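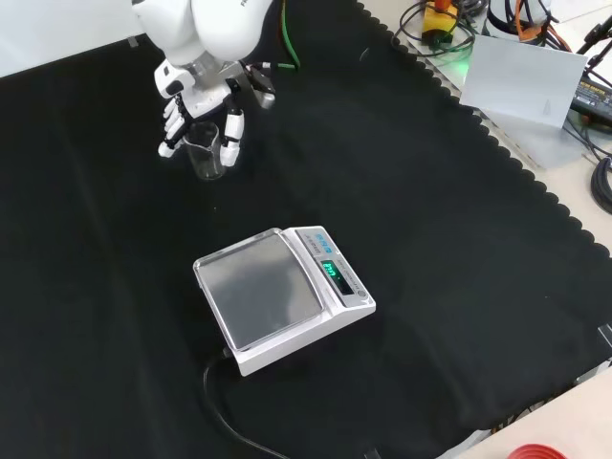 Scale on the black cloth, small beaker, mains lead out the back left.

Bench scale drifts on cloth, fine on bare table?
Home Lab & Workshop > Measuring and Weighing

pellicle_dan
Posts: 2,139
Setup is in the photo. The scale has a square stainless pan and a green segmented display, and it normally lives on a beige table. I put a black cloth under it because clear glass disappears against a pale top and I was tired of reaching for beakers I could not see.

With the cloth in place, the zero wanders. I tare, walk off, come back, and it has moved by 2 counts in the last digit, sometimes more. With the cloth off it holds. The 100 g check weight reads correctly either way if I tare immediately before. Is the cloth the cause, or am I chasing a coincidence?

Adton_bench
The cloth is the cause. A load cell wants a rigid, level base. Fabric compresses under the feet and keeps compressing slowly for a long time after you set the scale down. As it settles the body tilts slightly and the zero goes with it. Look at the creases in yours. If one foot is sitting on a fold and the other three are not, you have a rocking scale.

Take the cloth out from under it. End of problem.

quillfeather
Disagree with the certainty. Creep in one layer of cloth is small and mostly done in the first few minutes. I would look at warmup first. How long was it powered before you tared? A mains unit with a lit display makes its own heat, and a cheap load cell drifts until the housing temperature levels off. Thirty minutes minimum before trusting the last digit.

pellicle_dan
Powered for an hour in both cases. Same outlet, same position on the table within an inch or so.

quillfeather
Then warmup is out. I would still want a proper comparison before blaming the fabric. Log the zero every five minutes for an hour with cloth, then an hour without, nothing on the pan.

Min-kyu Ahn
Check the power cord. In the photo it leaves the back left of the scale and curves down across the cloth toward the near edge. A stiff cord pushes on the housing. On a bare table the feet grip and the push does nothing. On cloth the whole assembly can creep sideways and rotate. Yours is sitting diagonally now. Did you place it that way?

pellicle_dan
I placed it diagonally so I can read the display from the right side of the table. Whether it has rotated further since, I can't say. I will put tape marks at the corners.

Min-kyu Ahn
Tape marks are good. Also tape the cord down a few inches behind the scale with some slack between the tape and the housing, so nothing pulling on the far end reaches the body.

carnine_glass
Static. You have a dry synthetic cloth and a glass beaker. Charged glass near a metal pan will give you readings that wander and then relax. I had this on a Daly balance all one July in an air-conditioned room and replaced two perfectly good power supplies before I worked it out.

Adton_bench
He says the zero wanders with nothing on the pan. Static on the beaker does not explain an empty-pan drift. And we don't know the cloth is synthetic.

carnine_glass
A charged cloth under and all around the scale would do it with no beaker involved. What is the fabric?

pellicle_dan
Polyester, with a scalloped edge. It was sold as a table cover.

carnine_glass
Rest my case. Wipe it with a barely damp towel and repeat the test.

Adton_bench
What is the resolution on this thing? If it reads to 0.1 g, no amount of charged tablecloth is going to show up. If it reads to 0.001 g I will listen.

pellicle_dan
0.01 g.

Adton_bench
Borderline. I still say feet.

trundle
You can keep the black background without having the scale stand on it. I cut a square of 12 mm float glass a little larger than the scale footprint, laid it over the cloth, leveled it, and put the scale on that. The glass spreads the load and the cloth under it barely compresses. Prondale sells offcuts of stone tile that work the same way if you don't want to cut glass.

Adton_bench
Better than cloth alone. Still a floating base. Cut the cloth and let the slab sit on the table.

trundle
For 0.01 g it is good enough. Mine has held zero overnight.

pellicle_dan
Results. Zero logged every five minutes for an hour, empty pan, four conditions.

Cloth as in the photo: drifted 0.03 g, all in one direction.
Cloth wiped damp and dried flat: 0.03 g, same direction.
Cloth, cord taped down: 0.02 g.
Cloth with a stone tile on top, cord taped: 0.00 g for the first forty minutes, then 0.01 g.

Tape marks showed no rotation in any of them. Repeated the last condition with a 150 g load on the pan and it held to the last digit.

Adton_bench
Feet.

carnine_glass
One wipe does not discharge polyester for an hour, but fine, I concede most of it.

Min-kyu Ahn
The cord made a difference of one count, which is within what you would see from run to run. I would leave it taped and claim nothing for it. Did you relevel after adding the tile?

pellicle_dan
Yes, with a small bubble level on the pan. It needed a quarter turn on one foot. I have ordered a second tile to put under the stirrer.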